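About Grornow

Home
What we do
About us
Prices
Get in touch

Who we are

We sort, count out and pack small things for cafes, daycares, party places and anybody else who has too many small things and no time. Straws, napkins, sugar sticks, stirrers, crayons, clothes hangers one time (never again, they tangle). Grornow started in the back half of a shop on Wainwright Street and we're still there, just with more shelves.

Pauline Crabtree and Orla Flanagan run it. Pauline had the coffee counter up front, Orla was renting the back for her card business, and both of them kept losing whole mornings to refilling trays and tubs. One June they started doing the refills for the sandwich place next door too. Then the place across from that. The card business is gone now. Coffee counter is still open, mornings only, ask for the plum cake.

What we do all day

Mostly trays. You send us your trays or use ours, tell us how you like them filled, and they come back filled that way. All one direction, wrappers on, nothing crushed. Straws go in lengthwise. We know some people stand them up in a cup, and we'll do cups if you ask, but they lean and then they're on the floor.

Wrapped straws only. We get asked for loose ones every week and the answer is still no -- we'd need a different sink setup and a different permit and Orla doesn't want either.

We also do:

Drawer and counter tidy-ups, up to 4 hours a visit
Restocking on a schedule, weekly or every other week
Party tables, set up the evening before
Lost and found boxes (sorted, bagged, tagged. You'd be suprised how many daycares want this one)
Kids' corner bins, toys and hangers and whatever else has landed in there

The people

Pauline Crabtree -- orders, invoices, phone. Best before noon.

Orla Flanagan -- packing tables, training, the labels. If your tray came back with a label that's readable, thank Orla.

Hemi Trevaskis -- van and pickups. Knows every loading door in town and which ones stick.

Duangjai Sitthichai -- party tables and the daycare accounts. Came to us from a hotel kitchen, fast hands, very strict on straight rows.

Pauline Dunmore -- Saturdays and holidays cover. Yes, two Paulines. On the phone just say Crabtree or Dunmore.

How an order goes

Call or write, tell us what it is and how many trays. Smallest straw order is 300. We need 2 working days, more in June when everybody has a party. Hemi picks up and drops off on the same run if we can make that work. Boxes come from Morard, tubs and lids from Grukis, and if you've got your own we're happy to use those instead, just wash them first please.

Broken wrapper, we pull it. Short tray, we top it up free, no need to send a photo.
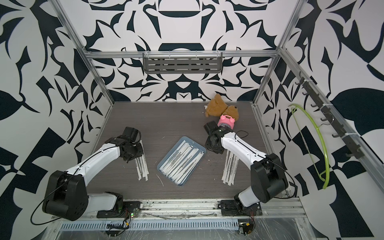
Wrapped straws, one tray and two small bundles. Teddy bear and pink alarm clock at the back.

Where we are

29 Wainwright Street, in through the side gate, second door. The front door is the coffee counter and they will send you round anyway. Parking on the street is fine before ten, after that try behind the bakery.

Open weekdays from seven. Closed between Christmas and New Year, and for one week in summer, dates go on the door.

Hiring? Not right now. We keep a list though, and we do go back to it. Leave your name and number with Orla, and say if you can drive a van, Hemi would like a vacation at some point.

Prices are on thier own page. Last updated Sep 8, 2024.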